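I finally got to see the Oshima sundial in Borport, and oh, it was worth the bus ride! It's a slate vertical dial on the south wall of the old library, seven feet tall, with Roman numerals and a thin brass gnomon. The hour lines were recut in January and they're wonderfully crisp.

Kazue Fujimoto met me there with her notebook (she has 96 dials in it now, all drawn by hand) and we stood reading the shadow like a pair of kids.

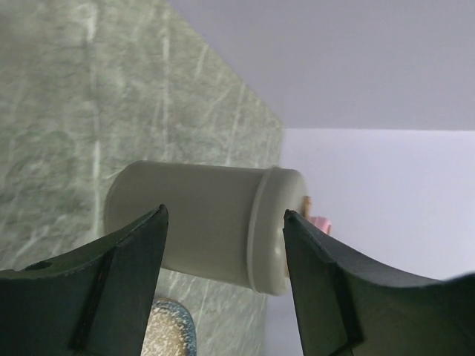

Small white container, lying on its side.

At 11 the shadow sat right on the XI once we'd added the correction from the little plaque. I cheered out loud! Next I want to find the pillar dial in Dostum, which Kazue says has five faces and a very worn motto.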